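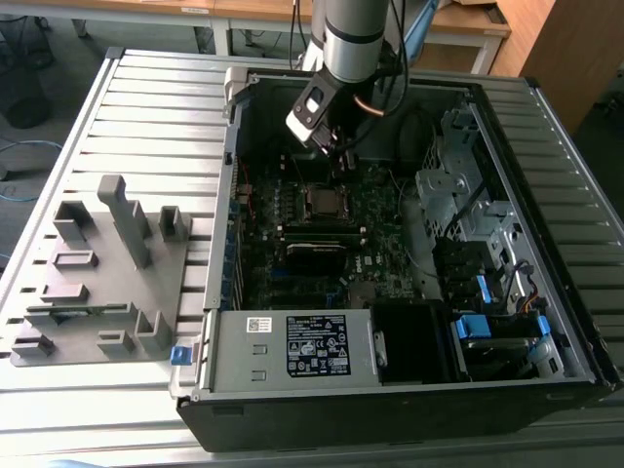 Desktop tower on the slatted worktable, side panel off, with one memory module in place.

Brostside Computer Reuse: Progress Report to the Eltau Fund

Prepared by Rangi Faulkner, workshop lead
Period covered: through the end of August

3 comments | Share

Summary

The workshop completed 260 desktop computers in this period. Completed means the machine was opened, cleaned, fitted with working memory and a working drive, tested overnight, and boxed. The total received from donors since the grant began is 2356. Most of those are still on pallets in the back storage area, and reducing that number is the main work for the rest of the grant year.

Spending is within budget on every line except small parts, which is explained further down. We are not asking for any change to the grant total. We are asking for permission to move money between two lines.

Intake

Nearly all the desktops came from office clear-outs. The largest single delivery was from Zanport, where a shipping company closed a floor and sent everything over in one truck. The machines were in good shape on the outside. Many had already had their drives pulled by the company, so they came to us with empty bays and sometimes without the clips that hold a drive in place.

Each tower gets a paper tag at the door with a donor code and a line for notes. We started the year with the tag taped to the top of the case. Tape left residue and tags got lost when cases were stacked, so the tag now goes on the front with a string through the vent.

We still get machines that are too old for the schools on our list. They are sorted at the door and go directly to parts or to the metals recycler.

Teardown and inspection

The order of work on the bench has settled down and everyone now follows the same sheet:

1. Lay the tower flat, open side up, and take off the side panel.
2. Blow out the dust. Check the fan and the black plastic ducting for cracks.
3. Read the label on the power supply and write the rating on the tag.
4. Look over the board for swollen capacitors, bent pins and burned spots.
5. Check the processor and the bracket around it.
6. Remove the memory, test it separately, and put back what passes.
7. Check the drive cage and the release clips.
8. Check the cards and the card brackets at the back wall.
9. Look for pinched or loose wires before the panel goes back on.

Step 9 was added in this period. Several towers failed the overnight test for no reason we could find, and when they were opened again there was a wire caught under the drive cage or a power lead not pushed all the way in. The failure rate at the overnight test dropped once the check was on the sheet. I don't have a clean number for this, as the earlier tags did not separate wiring faults from bad parts. The new tags do.

The cases with tool-free latches and clips are much faster to work on than the ones held together with screws. The plastic does get brittle with age, and we break some. Colored clips are easy to find when they fall on the floor. We save every spare from machines that go to recycling and keep them in a drawer by case type.

Memory

Memory is the slowest part of the build. A typical office tower arrives with one module installed and the rest of its slots empty. That is enough to start the machine and not enough for a student to use it with a browser open. To bring each one up to our standard we take modules from the parts machines and match them.

Matching takes time. Modules that look the same can be different speeds, and a mixed pair will sometimes start and then fail hours later. We now sort by label first, test second, and store tested modules in anti-static trays. Before this they were kept in a box with bubble wrap, which was a mistake and cost us some good parts.

Bench and room

The new worktables are in use. The slatted metal tops were chosen because dust and loose screws fall through to a tray underneath and do not get under the case and scratch it. They are cold to lean on and louder than the old tables. We have had one complaint about the noise and put rubber feet under the legs.

Lighting over the benches is better than it was. The far corner is still dim and we do not do board inspection there. An electrician has looked at it and will send a quote.

Storage racks for finished machines are full. Boxed towers are now also stacked along the hallway wall on one side, which the building manager allows as long as the fire door stays clear.

Placement

Finished desktops went to schools and to the adult learning center in Brostside. A smaller group was set aside for our partner workshop in Bragança, which has asked for machines with all cables included and the keyboards left out, as they supply their own with the right layout. Those are packed and waiting for a shipping date.

Returns have been low. The most common reason for a return is a monitor cable that does not match the monitor. We have added a line to the request form asking what kind of connector is on the screen.

Problems

Small parts. We have spent more than planned on coin batteries for the boards, thermal paste, and drive brackets. Almost every tower needs a new battery. The original budget assumed we would reuse them, and most do not hold a charge long enough to keep the clock right over a weekend.

Drives. Donors are keeping or destroying their drives more often than before. I understand why they do it. It means we have to buy more of them, and used drives of a size worth installing are harder to find at a fair price.

Staffing. We were short at the bench for 8 weeks while one technician was on leave. Work on laptops was stopped during that time so that desktops could continue. Laptops have started again at a slower pace.

Budget

We request approval to move the unspent amount in the travel line to small parts. The trip to Bragança was replaced by video calls and will not be rescheduled in this grant year. A revised budget sheet is attached to the emailed copy of this report.

Next period

- Clear the Zanport pallets first, since the machines are alike and the parts can be swapped between them.
- Finish sorting the memory drawers.
- Get the lighting quote and decide on the far corner.
- Send the Bragança shipment.
- Write up the bench sheet with photos so new technicians can follow it without someone standing next to them.

The donor code list and the full tag records are available at the workshop. Please call before coming, as the front door is locked after 4 p.m.

Rangi Faulkner
Brostside Computer Reuse

This site uses cookies to remember your settings. Accept | Manage choices

Contact | Donate equipment | © Brostside Computer Reuse | Back to top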